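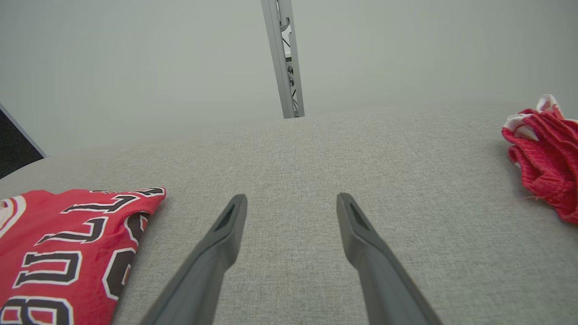
Forum d'entraide Tikari
Rubrique : Collecte de démonstrations / Textiles et objets souples

Vêtements sur support rembourré : critères de recevabilité des épisodes et position initiale des pièces

Publié le 1er septembre 2026 par Service Acquisition, Pondbridge
Statut : résolu

Notre service est chargé de constituer un jeu de démonstrations téléopérées portant sur le pliage et le rangement de vêtements de sport. La tâche retenue pour le premier lot comporte deux pièces, un maillot et un short, tous deux rouges, posés sur une surface recouverte d'un tissu gris clair. Le maillot est présenté plié à plat ; le short est présenté en tas. L'opérateur doit saisir le short, l'étaler, le plier, puis le déposer sur le maillot. La vue principale est celle de la caméra de poignet, complétée par une vue fixe.

Le protocole interne prévoit 30 épisodes par configuration de départ. À l'issue de la première série, 19 épisodes ont été validés par nos relecteurs. Les autres ont été mis en attente, faute d'accord sur les points suivants.

En premier lieu, le maillot sort partiellement du champ de la caméra de poignet dès la position de repos, doigts ouverts au-dessus du tissu. Il en va de même du short, du côté opposé. Nous souhaiterions savoir si un épisode dont les deux objets sont incomplets à la première image doit être écarté.

En deuxième lieu, certains opérateurs remettent le short en tas de manière presque identique entre deux épisodes, tandis que d'autres le laissent retomber librement. La consigne actuelle (« disposer le short froissé à droite ») ne tranche pas.

En troisième lieu, il arrive que les doigts se referment une première fois sans saisir l'étoffe, puis que l'opérateur recommence et mène la tâche à son terme. Deux relecteurs ont donné des avis contraires sur un même épisode de ce type.

Enfin, le maillot porte un grand lettrage et un numéro. Nous nous interrogeons sur l'opportunité de le remplacer par une pièce unie avant de poursuivre la collecte.

Nous remercions par avance les équipes qui auraient eu à traiter un cas comparable de bien vouloir nous faire part de leur pratique.

Réponse acceptée
Cellule Qualité des données, Gitari

Les points soulevés sont traités ci-après dans l'ordre de leur présentation.

Objets incomplets dans le champ. La présence d'un objet tronqué dans la vue de poignet ne constitue pas, à elle seule, un motif de rejet. Cette vue se déplace avec le bras et il est courant que les pièces n'y apparaissent entières qu'au moment de l'approche. La vérification doit porter sur la vue fixe : les deux vêtements doivent y figurer en totalité à la première image. Si la vue fixe est elle-même incomplète, l'épisode est conservé à part et n'entre pas dans le lot livré. Il convient en outre de contrôler que la position de repos est la même d'un épisode à l'autre. Un écart sur ce point est plus gênant qu'un vêtement coupé par le bord, et il passe souvent inaperçu des relecteurs, qui regardent surtout la fin de l'enregistrement.

Disposition du short. Un tas reconstitué avec soin appauvrit la collecte. Nous recommandons de modifier la consigne comme suit : « Soulever le short par un point quelconque, le lâcher au-dessus de la zone de droite, ne pas le retoucher. » La zone peut être délimitée sur le plan de poste remis à l'opérateur, mais aucun repère ne doit être collé sur le tissu. Le support étant arrondi sur son bord éloigné, il est préférable d'arrêter la zone avant la courbure ; une pièce lâchée trop loin risque de glisser, et l'épisode doit alors être interrompu avant le démarrage de l'enregistrement.

Saisie manquée. Les reprises sont admises dans la limite de 2 par épisode, à condition que l'opérateur rouvre complètement les doigts et se dégage de l'étoffe avant la nouvelle tentative. Ces épisodes reçoivent l'étiquette « reprise » et le temps de début de chaque tentative est renseigné. Ils ne doivent en aucun cas être raccourcis au montage pour faire disparaître l'échec. Au-delà de cette limite, l'épisode est classé « non abouti » et conservé dans un répertoire distinct. L'épisode sur lequel vos relecteurs divergent serait donc recevable chez nous s'il remplit ces conditions.

Lettrage. Il n'y a pas lieu de retirer le maillot. Il paraît en revanche nécessaire de prévoir, dès le deuxième lot, des pièces unies et des pièces d'une autre couleur. Deux vêtements de même teinte sur un fond gris uniforme forment une situation favorable à l'apprentissage, dont le modèle risque de se contenter. Nous alternons pour notre part les vêtements toutes les 22 démonstrations environ, sans que ce chiffre ait été établi par une étude.

Nous joignons les rubriques de la fiche de relecture en usage dans notre cellule :

Vue fixe complète à la première image
Position de repos conforme
Short lâché et non retouché
Nombre de reprises
Main de l'opérateur absente du champ pendant l'enregistrement
État final : short plié, posé sur le maillot, doigts rouverts et dégagés

La dernière rubrique appelle une précision. L'enregistrement doit se poursuivre jusqu'au dégagement complet des doigts. Les épisodes arrêtés au contact de la pièce conduisent à des modèles qui ne relâchent pas l'étoffe.

Bureau technique, Adams

Chez nous tout épisode avec reprise est supprimé. C'est plus simple à gérer pour les relecteurs. Pour le lettrage, aucun avis particulier, le problème ne s'est pas posé sur les serviettes.

Vérifier aussi le serrage des doigts de la pince entre deux séries.

Commentaire de Cellule Qualité des données, Gitari

La suppression systématique se justifie pour un lot de très petite taille destiné à un essai de faisabilité. Elle nous paraît devoir être évitée pour une tâche de pliage, où le modèle rencontrera nécessairement des saisies manquées et devra disposer d'exemples de rattrapage.

Commentaire de Service Acquisition, Pondbridge

Nous remercions les deux équipes pour leurs contributions. La consigne relative au short a été remplacée par la formulation proposée et la fiche de relecture a été adoptée, à l'exception de la rubrique sur la main de l'opérateur, déjà couverte par un contrôle automatique. Les épisodes mis en attente feront l'objet d'une seconde lecture selon ces critères. Le deuxième lot, avec des pièces unies, est prévu pour le mois d'octobre. Une question distincte sera ouverte au sujet de la synchronisation des deux vues.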